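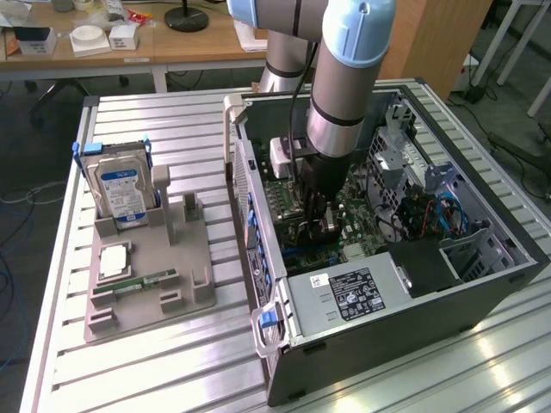

Old Computer Collection Returns to Escobedo Hall

6 Sep 2023

The fall collection of used computers and parts opens next week at Escobedo Hall. Residents of Urkach and Dratano can bring desktops, laptops, monitors, keyboards, printers and loose parts to the side entrance on Pine Street. There is no charge for households. Small businesses with more than five machines should call the town office first so that a time can be set.

The June collection took in 1,151 items, the most since the program began. Of those, 788 went to the recycler for materials. The rest were repaired, stripped for parts or passed on to schools and the library. Monitors made up the largest share, followed by printers. Printers are still accepted this fall, but please take out the ink or toner cartridges and drop them in the separate bin by the door.

Before you bring a computer in

Most of the questions we got in June had to do with what is left on the drive. Deleting files, or emptying the trash folder, does not remove them for good. Someone with free software can often get them back. If the computer still starts, copy what you want to keep to an outside drive or an online account, check that the copies open, and then use the reset option that came with the system. On most newer machines this is in the settings menu, and it will ask whether you want to remove everything. Say yes, and pick the option to clean the drive if one is offered. It takes longer, sometimes several hours on an older desktop, so start it in the evening.

Sign out of your accounts before the reset. This matters most for paid programs that allow a set number of computers. If you forget, you can usually remove the old machine later from the account's web page.

If the computer does not start, you can take the drive out and keep it. In a desktop, a hard drive is usually held by a few screws or a plastic bracket and has two cables, one for power and one for data. Unplug the computer from the wall before opening the case. Laptops vary a good deal, and some have no drive that can be removed. We accept computers with or without drives, and you do not need to tell us which.

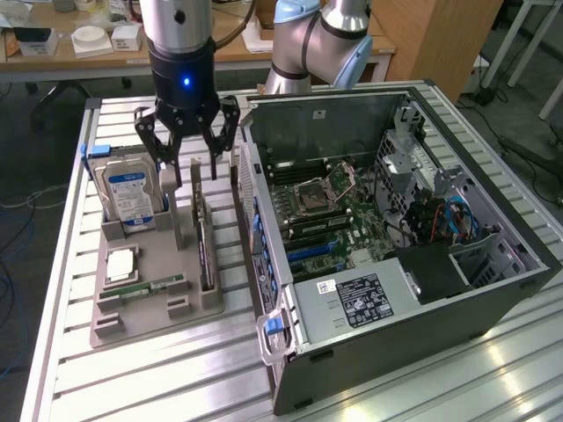
What happens to the drives

Any hard drive left in a machine is taken out and handed to Trikix, the recycling company that has the town contract through next summer. Trikix shreds the drives at its own plant and sends the town a list of serial numbers afterward. If you want to be told when yours is done, write down the serial number from the label and leave it with your email address on the form at the front desk. In June almost 2 weeks passed before the list came back, and we expect the same this time.

Memory and processors are handled separately. Parts that are recent enough to be useful are tested and set aside for repairs to the library's public computers. Older ones go for metal recovery.

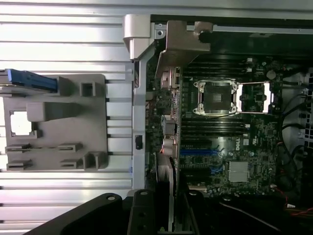
Cases are sorted last. Steel and aluminum go in different bins, and plastic front panels are pulled off when they come away easily. Residents who want an empty case for a project may ask at the desk on the final afternoon. They are free, limit 2 per household, and come without a power supply.

What we cannot take

Tube televisions, microwaves, smoke alarms, light bulbs and loose lithium batteries are not part of this collection. A laptop battery that is still inside the laptop is fine. If the battery is swollen or the case has started to bulge, do not charge it or try to pry it out. Call the transfer station in Dratano and they will tell you where to bring it.

Hours are 9 a.m. to 4 p.m. on weekdays and 9 a.m. to noon on the weekend. Parking on Pine Street is limited to 15 minutes during the collection. If you need help carrying something heavy, pull up to the side entrance and ring the bell. Please do not leave items outside when the hall is closed.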